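Rana Hand Kit – Club Edition
Stundmont Student Robotics / Loaner & Sale Equipment
Page updated 11 July 2023

In stock: yes, limited. Club price 600, hand and cover only. Full set with wrist adapter, controller and spare tips 2785. Schools outside the Stundmont area pay shipping both ways on loaners.

What it is
Fingered hand for clubs that are done with two-jaw grippers and want to enter the Prendirura sorting round. Bolts to the club arm with the standard wrist adapter. If your arm is older than the current adapter, ask first, we have a few of the old rings left but not many.

Built and rebuilt by the Stundmont club over two seasons. The linkage is theirs. So is the sewing.

What you get
Hand, assembled and tested
Fabric cover, dark gray, with sleeve
Spare fingertips, 2 sets (full set only)
Controller board and cable (full set only)
Wrist adapter, screws, hex key (full set only)
Printed build notes, also on the club drive

Not included: arm, power supply, laptop, practice objects. Power supply has to match your arm. Don't guess, check the label.

Cover and fingers
Cover is padded and goes over the hand and down the wrist. Ribbed band sits across the back just above the fingers, that's the part that flexes so don't glue anything to it. Finger joints stay outside the fabric. Easier to clean, easier to see when a pin is walking out. Tips are rubbery and rounded, they pull off with a firm twist. Replace when they go shiny.
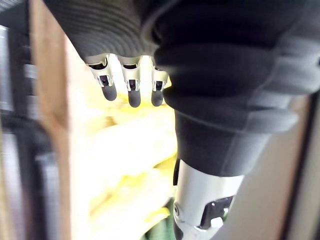 Rana hand with cover on, fingers open over the yellow pieces.

Fitting it
Power off. Arm parked low. Slide the sleeve up out of the way, seat the wrist, screws in finger tight, then snug them in a cross pattern. Pull sleeve back down and make sure no cable is pinched under it. First power up with the fingers open and nothing under them.

Run the open/close test from the build notes before anything else. If one finger lags, stop and look at the linkage, don't just turn the force up. Most teams who broke a hand last season broke it that way.

Competition use
Legal for the Prendirura sorting round as shipped. Swapping tips is allowed, changing the finger length is not. Covers may be any color but must be on at inspection. Bring the spare cover if you have one – inspection sent two teams back to the pit in November for torn seams.

Pick speed is up to your code. The hand will close faster than most students can tune for so start slow. Soft objects are fine, thin flat stuff is hard, leave that for last.

Service
Check pins every 2000 cycles. The controller keeps the count, read it off the status screen. No lubricant on the tips or anywhere near them. Little dry lube on the joints is ok. Cover comes off from the wrist end, cold wash, hang dry. Do NOT put it in the dryer, the padding goes lumpy and then the fingers rub.

Worn out joints: send the whole hand back, we dont ship single joints anymore. Turnaround is slow during exam weeks.

Loaners
Loan is one season, deposit 600, returned when the hand comes back in working order with the cover. Scratches on the metal are normal and not charged. Missing pins are charged. A teacher or club adviser has to sign, students can't.

Works with
Club arm, current adapter: yes
Club arm, old ring: yes, with the old ring
Ukatmont trainer arm: mounts ok, needs the other cable, order seperately
Anything else: send a picture of the wrist flange

Sizes
One size hand. Left and right mount the same, flip it in the settings. Cover comes in regular and long sleeve, long is for the Ukatmont. Say which one when you order or you get regular.

Ordering
Use the equipment form, pick Rana Hand, put your club name in the notes box. Purchase orders fine. No cash at meets please. Orders in before November ship ahead of the practice round, after that no promises.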